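In praise of the coat rack by the desks

I have spent a good part of my working life in offices where coats live on the backs of chairs, and I've come to think it's a small unkindness we do ourselves. You roll back, a sleeve goes under a wheel, and there's your good jacket with a black stripe on it.

So I am firmly for the standing coat rack. Ours is a tall reddish-brown one with pegs that fork out like twigs, and I'm fond of it the way you get fond of an old tree.
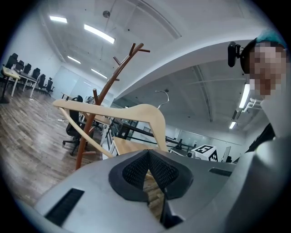

Hangers, please, and wooden ones

My one quarrel is with pegs used alone. A peg is fine for a scarf, but a coat left on one by the collar grows a little nose at the back of the neck — you've all seen it. A plain wooden hanger with a decent curve holds the shoulders the way a person would. I got 3 from Skavby in March and would happily buy 40 more, if the rack could bear it.

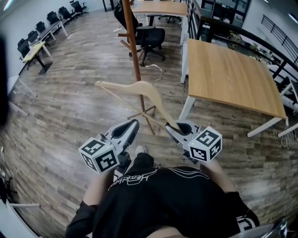 A pale wooden hanger beside the coat rack, with an office chair just beyond.

Keep the rack close to where people sit, too. Put it off in some far corner and the coats will drift back to the chairs by lunch, mine included.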